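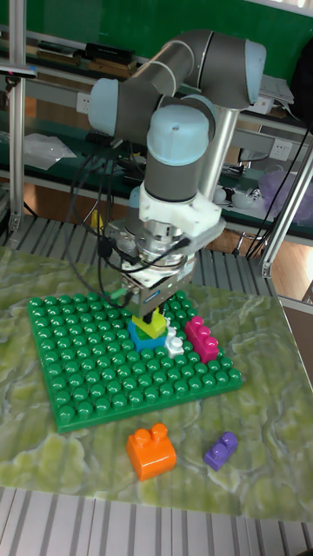
Photo: Uriel Lucero

Speaker notes: "What are the bricks for?"
Mostafa Kamel, afternoon session

Slide 1. Leave it up while people find seats. Don't talk over it.

Start with the colours. Blue at the bottom, then green, then a yellow-green one on top, with a white and a magenta keeping company off to the right. Ask the room who has stepped on one of these in bare feet. Wait for hands.

Then the claim I'm here to poke at. Every catalogue that lands on my desk says studded bricks teach planning, patience, spatial reasoning, fine motor skills and, in the Boder brochure, "leadership." I'd like to know how a baseplate teaches leadership. I wrote and asked. They sent me another brochure.

Slide 2. What we did at Willow. Two rooms, 14 kids in each. One room got the Pluritz structured kit with the step cards, the other got a tub of mixed bricks from the op shop and a green plate. Same hour after lunch, all through July. Say clearly that this was a small look and I wouldn't hang a policy on it. (Someone will quote it anyway.)

What the staff wrote down: the card group finished more models. The tub group argued more and talked more. Neither group got noticeably better at the pattern puzzles we gave them at the end. I was a bit disappointed, to be fair. I like bricks.

PAUSE. Drink of water.

Slide 3. The stack. Go back to the opening photo if the clicker behaves. A tower three high is the first thing most small children make, and we're quick to call it engineering. Sometimes it's a kid who likes blue on the bottom. Mention the magenta one standing on its end, studs facing sideways. In the Pluritz scoring sheet that counts as an "orientation error." Who says? Read the line from the sheet aloud, slowly.

Slide 4. Money. The Farah bundle is 1,000 pieces and costs more than our whole art cupboard. A tub of 100 did the same job for us. Don't get drawn into brand compatibility, we lost ten minutes to it last time.

Slide 5. What I'd still buy: baseplates, more than you think. Kids fight over the plate long before they fight over bricks. And a table surface where a loose brick shows up at pack-up time. Ours is grey speckle and it's hopeless.

Questions. If Uriel asks about the leadership thing again, tell him I'm still waiting on Boder.

Related talks
Do We Need the Sand Table?
Paint Smocks: A Costing
Loose Parts and Lost Parts
Reading Corners Without the Beanbags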